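Drarkau Pipeline Corridor: Where We Are, April

Hi Milagros,

You asked for something you could read over coffee before the board call, so I'm skipping the template this time. The spreadsheet with all the line items went up to the shared folder last night and it has everything the finance folks want. What follows is the talking version.

The big one first. The state land office finally signed off on the Mohmand end of the route! We'd been stuck on that since before the holidays, and I was starting to think I'd be writing you the same paragraph forever. That puts 80 percent of the corridor under signed easements. What's left is mostly the stretch along the river road outside Flulten, where the parcels are small and a lot of them have been split between brothers and sisters and cousins, some of whom live three states away and don't answer mail from people with "pipeline" in their letterhead (I can't blame them).

We have 52 landowner households on our list for the community outreach your grant pays for. All of them have now had at least one sit-down visit, at their own place or at our office in Flulten, whichever they liked better. Seven have asked us for an independent appraisal, and I've told every one of them yes. That's a bit more than we budgeted for. I'd like to move the money over from the printing line, which we've barely touched, so please tell me if you need that request on a separate form.

What people ask about hasn't changed much. Price, of course, but more often it's drainage, and who fixes the fence, and what happens if the company gets sold. I've been pushing Skatar for a plain answer on that last one. Their lawyers sent over four pages that I read twice and still couldn't have explained to my mother, so I sent it back and asked for one page. They promised it by the end of the month.

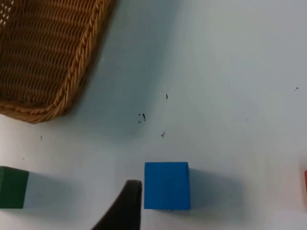

Wicker basket on a white tabletop.

The evening office hours have been a hit, much more than the daytime ones. We stay open until 8 p.m. now and I've stopped doing the early morning slot, which was me and the coffee maker most days. Folks come in after work, they bring their paperwork in a grocery bag, and we go through it page by page. A good few of those visits have had nothing to do with easements at all (I've helped with one property tax appeal and a truck title), but I think it's time well spent and I plan to keep doing it unless you object.

Now the stuff that isn't going great. The jobs piece is behind. We said we'd have the welding and pipefitting class running by spring, and the community college lost its instructor to a refinery job on the coast that pays nearly double. They have two candidates and hope to pick one soon. I've asked them to hold the spots for the people who already signed up, and they agreed, but I wouldn't promise the board a start date yet.

We also had a rough meeting over the compressor station. Skatar moved the site without telling us, and we found out when a landowner did. I was pretty mad, and I said so on the phone. They've since agreed to send us any map changes before they go out to anyone else, and I have that in an email, which is in the folder too. The folks closest to the new site want a noise study. So do I.

Spending is on track otherwise. Travel is a little high with all the driving between here and Drarkau, and the part-time translator has worked more hours than planned, mostly on the appraisal letters. She's worth every penny, and I'd like to talk about keeping her on through the fall.

Next up for me: the river road parcels, the one-page answer from Skatar, and a second round of visits for anyone whose line moved when the station did. Call whenever you want, I'm usually at my desk by 9.

Thanks as always,
Zainab Eze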